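**Vidange des eaux grises à Mostmont en août ?**

On arrive avec un profilé de 7 m, et l'appli Plollow dit tout et son contraire. Quelqu'un y est passé ?

**Nuwan Wijesinghe**
Oui, mais c'est fermé le midi – prévoyez des jetons, la borne ne prend pas la carte.

**Rozália Sokol**
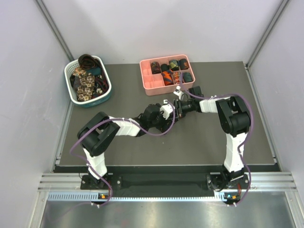

Nous, on vidange plutôt à Rebane, c'est plat et on manœuvre bien ! Pour les soutes, prenez un panier ajouré comme le blanc avec les cravates, ça s'aère pendant le trajet.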